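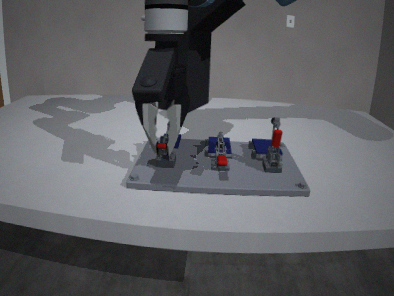
Figure 2. Simulated model of the clamp station. The gripper is lowered over the leftmost toggle clamp; the middle clamp has its handle low and the clamp at the right end has its handle upright.

3.2 Station setup and handle reference

The cell is built around a single arm with a parallel-jaw gripper and a flat base plate that carries three toggle clamps in a row. We model the station in the Grurumix simulator and keep the model matched to the real cell at our Egger lab. Every change to the hardware is entered in the model first, and the arm program is run there before it is loaded on the controller.

The base plate sets the work frame. Its origin is taken at the front-left corner screw, with the x axis running toward the front-right screw. After the plate has been removed for any reason, the operator touches off both screw heads and a third point on the plate surface, then compares the result with the stored frame. If any of the three points is off by more than 2 mm, the screws are loosened, the plate is reseated, and the check is repeated. Smaller errors are corrected in software.

Each clamp has its own approach pose, defined from the handle and not from the clamp body. This matters in practice. The handle moves through a wide arc between its lowered and raised positions, so one pose cannot serve both. We store two poses per clamp, and the program picks one from the last recorded handle state. Before a run, the operator enters the state of each clamp by hand. An early version assumed that all clamps started open, and the fingers struck a lowered handle during testing.

For the approach itself, the fingers are opened, brought down on either side of the handle, and stopped 10 mm above the clamp body. They close only after the arm has come to rest. Closing during the descent saved little time and tended to drag the handle sideways, which wore the pivot pins.

Clamp wear is the main upkeep task. The pivots are cleaned and oiled every 3,000 cycles, and the clamp force is checked with a Felora gauge at the same time. Pins with visible play are replaced. In our use a set of pins lasted up to 3 service intervals. Finger tips are inspected at each service, and the tool center point is measured again whenever a finger is changed. Service records are kept in Clirano together with the plate offsets, so that a slow drift in the work frame can be compared against the dates of repairs.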